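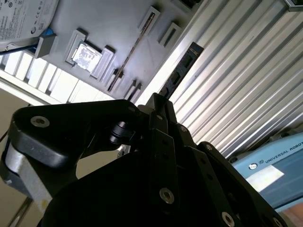

Was the house on Nunatbridge Hill still for sale?

It was, and the agent had left the key under a flowerpot for me.

I went up at four in the afternoon, far too excited to wait for morning. Everyone in Losance knows the Jakab house - long and low, with a copper roof gone green and a front door set so far back under the eaves that you have to trust it's there. I had walked past it all through my childhood. I had never once been inside!

The hall was tiny and rather dark, and then the floor dropped three steps and the whole valley came in through the glass. I laughed out loud. I went back up to the door and did it again, just for the pleasure of those three steps.

What a place! The brickwork ran straight through the windows from the garden to the hearth, and the architect had curved the kitchen wall so that the evening sun slid along it like butter in a pan. There were 11 doors and every handle was different. One was shaped like a fish.
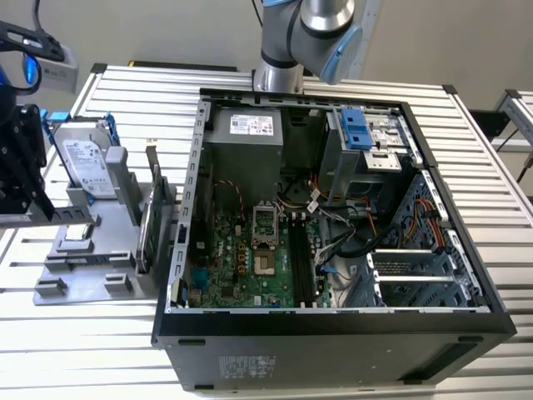
A desktop tower on its side, with the cover off and the processor socket empty.

In the study I found the drawings, rolled up in a drawer marked Nekitz. That was the name the house was meant to have, according to the top sheet, and it would have cost 3000 crowns if they had stopped at one floor. They hadn't. There, in faint blue pencil, was a staircase I had not seen.

I paced out the corridor, came up short, and began knocking on the panels. The fourth one sounded hollow. It swung in without a creak, and behind it the stairs went up, narrow and steep and smelling of cedar, to a room just big enough for a chair and a round window.

I sat there until the lamps came on along the river. Then I ran down all those lovely stairs, out past the flowerpot and into the lane, with the key still in my hand, to telephone the agent before the office shut.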